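How do I get yellow food coloring and turmeric out of a white laminate table?

Posted in Home & Cleaning

I run a Saturday-morning sort of science club for kids, except it meets after school in December because that is when the hall is cheap. We do colored water, density columns, the cabbage thing. I bought a secondhand white table for 140 dollars and it now has a yellow patch the shape of Ohio. Dish soap did nothing. A magic sponge did a little, and also took the shine off a corner. The hall in Rorkside wants the place looking decent and I would like my deposit back. Is there anything short of a new top?

Dwayne Nakamura

First find out which yellow you have, as you've listed two and they behave differently. Food coloring is water based and mostly gives up to a paste of baking soda and water left on for 30 minutes. Wipe, rinse, repeat, and don't scrub like you're angry at it. Turmeric is the stubborn one. It fades in sunlight, so if you can drag the table next to a south-facing window for a few days, do that before you reach for anything in a bottle with a skull on it.

If you must, 3% peroxide on a folded paper towel, covered with plastic wrap, overnight. Test underneath first. Never mix it with vinegar or bleach in the same go.

The dull corner is permanent, I'm afraid. Those sponges are very fine sandpaper with good publicity. Car wax will hide it from a landlord at a distance.

For next time, pour over a tray. A cheap cafeteria tray will do, or a baking sheet with a rim. 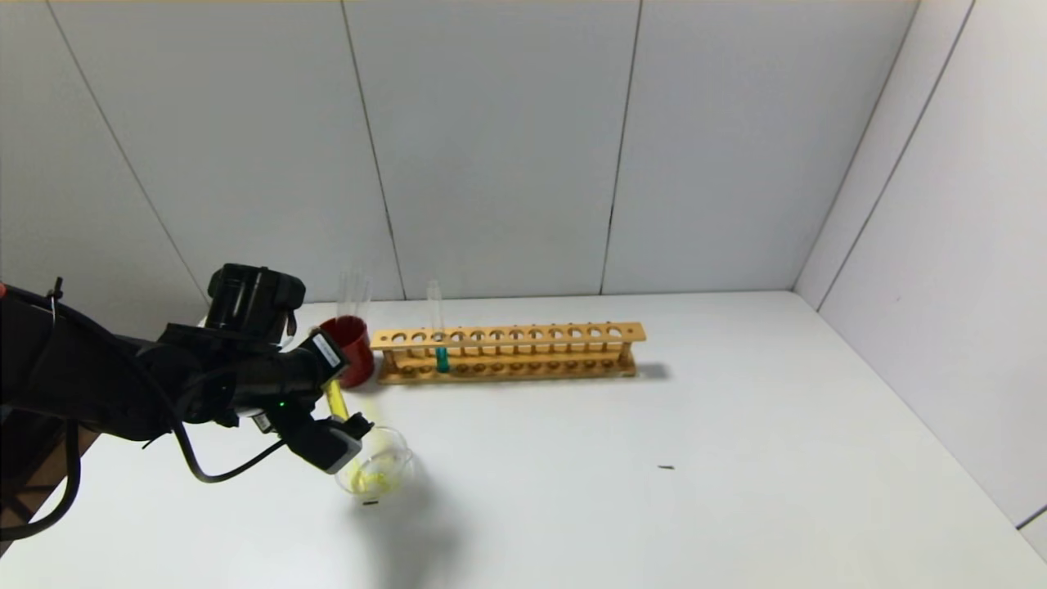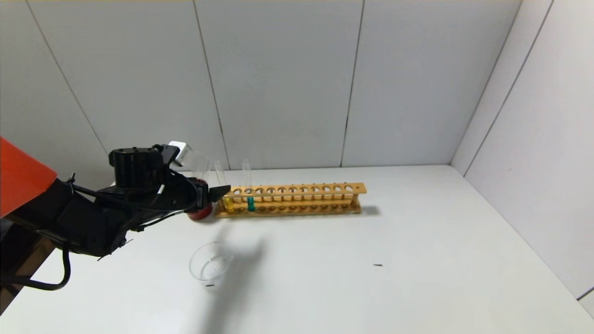
Yellow liquid over a beaker (first photo) and the wooden test tube rack (second), both on a white tabletop.

I've kept one white table going since around 2000 this way, and it has met every spice in my kitchen.

Yutong Xiao

sunlight works!! did it with a cutting board. took forever tho

Skarkwood

Just buy a tablecloth. The wipeable kind, by the yard. I had the same problem with mustard and I've not looked at my table since, so for all I know it's still yellow.

Last updated: December

Related
Hair dye on a bathroom counter
Does car wax work on kitchen cabinets?
Removing candle wax from carpet
Getting a rental deposit back in Kunside
Permanent marker on a fridge door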